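Review: Collet Kitchen Math, a fractions app for grades 2 to 4

October 16, 2023
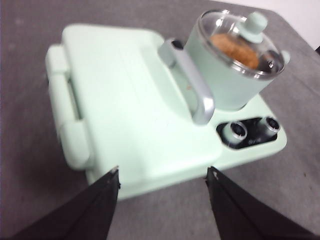 Breakfast maker in mint green, with the sandwich press closed.

My second grader asked for "five more minutes of fractions" last night, so you can guess where this review is going! Collet Kitchen Math is the newest app from Sidach, and it teaches fractions, measuring and simple multiplication through a little cafe that your child runs. Customers come in, order three quarters of a pie or a double batch of muffins, and the kids work out how much of everything they need.

There are 344 orders in all, sorted by level, and we've played some 200 of them since May. The early ones are gentle (halves and quarters, mostly), and by the time you reach the Citix Street level you're adding eighths to thirds and feeling pretty proud of yourself. I got one wrong. My daughter was thrilled.

What I love most is the hint button. It draws the measuring cup and lets the child pour until the answer makes sense, and there's no buzzer or sad face for a wrong try. The voice work is clear too, which is great for kids who are still shaky readers.

A couple of gripes: the music can't be turned off separately from the voices, and switching between two players takes too many taps. Progress does carry over if you already use Sidach's older app, Flanent.

No ads, no in-app purchases, and it works offline. We'll be playing it in the car all the way to Grandma's.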